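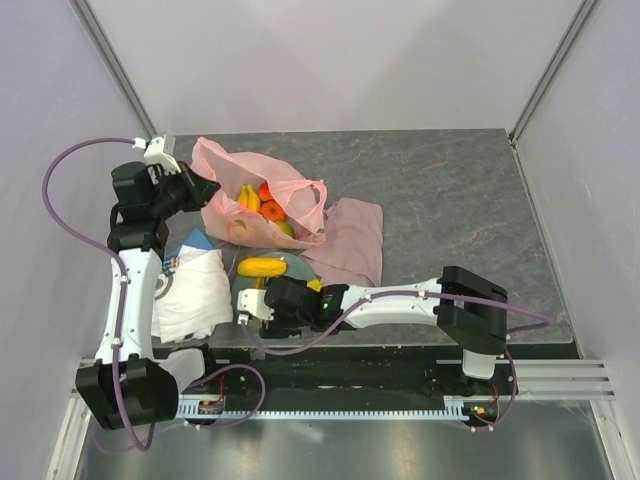
I have been going back and forth on whether to write this, having already been rude about robot demonstrations here in July and got some mail for it.

The pitch for Buvska, as I understand it, is that you no longer program the arms. You drive them through a chore by hand, over and over, and the recordings go into a pile. When the pile is big enough you train on it and the arms do the chore by themselves. The chore I keep hearing about is groceries. Fruit, plate, bag, handle. A child can do it, and that is supposed to be why it makes a good test.

My problem is with the pile. Flulico talks about theirs in hours, which tells me how long people sat there and very little about what they recorded. Twenty hours of the same bananas going into the same bag is a lot of disk space. Move the plate to the other end of the table and I want to know what happens. I asked. The answer was that they "randomize placement," and when I asked how, it came down to the operator nudging things a bit between takes.

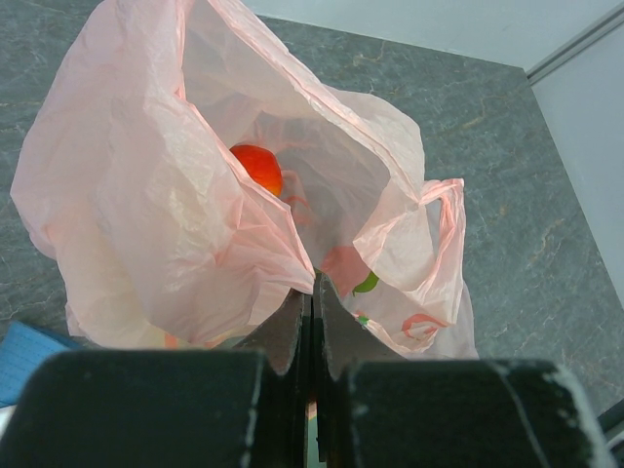
Plastic film is where I start to soften, a little. Rigid things sit where you left them. A thin bag folds over on itself, the opening changes shape, and two fingertips pinching the rim have very little to go on. You can't fake that well in simulation — or I haven't seen it done — so somebody has to collect it the slow way. Fine. I accept that.

What I don't accept is throwing away the bad takes. The Mandivthorpe people told me they keep the clean episodes and delete the fumbles. I'd do the reverse, or at least keep both and label them. If the arms never see a dropped rim and a second try, where is the second try meant to come from? I worked on a sorting line in 2018 that was tuned the same way, on good days only, and we had 4 people standing next to it to deal with the others.

The Vukadinović setup does keep failures, to be fair, tagged by hand under 6 headings. "Other" is the biggest one. I'd start reading there.

I said I'd look at it again once there's a test with a bag nobody trained on. Still waiting as of 24th April. Comments are open, and if you have numbers, please post how many tries they came from.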